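Lodetti Introduces Drain and Rim Seal Compound for Stainless Steel Kitchen Sinks

Skarnley, Jul 26, 2023 - Lodetti, a maker of sealants and adhesives for the plumbing trade, has released Plulteo 2, a one-part seal compound for drop-in stainless steel sinks. The product replaces the original Plulteo compound, which was withdrawn from the trade catalog in April. It is sold to installers, countertop shops and plumbing wholesalers.

Plulteo 2 is applied as a single bead under the sink rim and under the flange of the drain. It cures on contact with moisture in the air. The compound bonds to stainless steel, sealed stone, solid surface and laminate. It is not rated for unsealed marble or for bare wood, and the data sheet lists both as excluded surfaces.

Changes from the earlier compound

The main change is in the filler. The earlier compound used a coarse mineral filler that gave a firm bead but left a slight ridge when the clamps were tightened from one side first. The new filler is finer, and the bead spreads evenly under a light clamp load. Installers who worked with the old product should expect a softer feel at the nozzle and should cut the tip smaller than before.

Skin time has been made longer so that a sink can be shifted and squared after it is set in the cutout. Full cure time is unchanged.

"Most of the calls we took on the old compound were about the back rim," said Jurgita Sepp, product manager at Lodetti. "The clamps there are hard to reach, so they tend to be tightened last, and by then the bead had started to skin over. The longer open time deals with that."

Testing

Before release, the compound was tested by Uniyal, a materials laboratory, on 200 sink and countertop assemblies. Each assembly went through 1,000 cycles of hot and cold water. Rims were then checked for leaks with dyed water and the bead was cut open for inspection. A second set of samples was exposed to dish soap, vinegar, cooking oil and a mild bleach solution.

"We looked at the cut sections for voids and for loss of bond at the steel side," said Vitalii Hutsuliak, who led the work at Uniyal. "The corners were of most interest to us, as the rim is stiffest there and takes up less of the movement."

The full test report is available to trade customers on request.

Cleanup and care

Squeeze-out should be wiped from the rim and the countertop with a damp cloth before the compound skins over. Cured compound must be removed with a plastic scraper. Steel wool and metal blades will mark the sink and void the finish warranty of most sink makers. Once cured, the seal needs no care beyond normal wiping of the counter. Standing water should not be left along the rim during the first night.
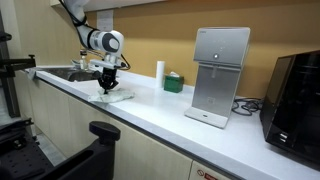
Packaging and availability

Plulteo 2 ships in standard cartridges that fit a common caulking gun. Three colors are offered: clear, white and steel gray. One cartridge is enough for about 2 double-bowl sinks, drains included. Cartridges should be stored upright in a dry place and used by the date printed on the base.

The product is in stock at 255 wholesale counters. Remaining stock of the original compound may still be used up to its printed date, but the two compounds must not be mixed in the same joint.

About Lodetti

Lodetti makes sealants, thread compounds and adhesives for kitchen and bath installation. The company is based in Skarnley and sells through plumbing and countertop wholesalers.

Press contact: Jurgita Sepp, Lodetti, Skarnley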